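**Notes 6: reading a success rate**

Date: 21 April 2024

Have the Hunia paper open while you read these. Table 2 is the one everybody quotes, and I'd like you to distrust it for an hour.

The claim: a policy trained on 592 two-arm demonstrations beats one trained on 154, on household objects, in a fixed booth. Fine. Now ask what was varied between trials. Object position, yes. Lighting, no. The backdrop, as far as I can tell, never within a session.

Some things to check before you believe any such number:

- Who decided a trial had failed, and when?
- Were resets done by hand, by the person who wrote the policy?
- Is 500 the number of trials run or the number kept? (Wukska reports one, Minevano the other – don't compare them.)
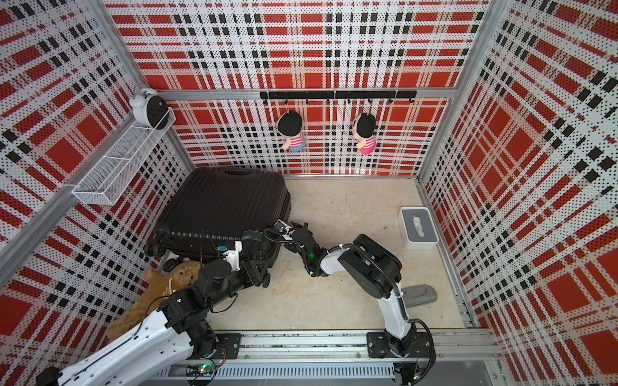

Clutter is the word the authors lean on most, and I think it's doing too much work. A booth can look busy and still be an easy test. The plaid walls are loud, granted, but the dolls hang from hooks at the back and the alarm clock sits up on a wire shelf, while both grippers are at the right side of one large black suitcase. Ask how much of that background the policy has to deal with at all.

Szűcs makes a fairer case by moving the distractors between trials. Read section 2 of that paper, then rewrite Hunia's main claim in one sentence you'd be willing to defend. Bring it in September.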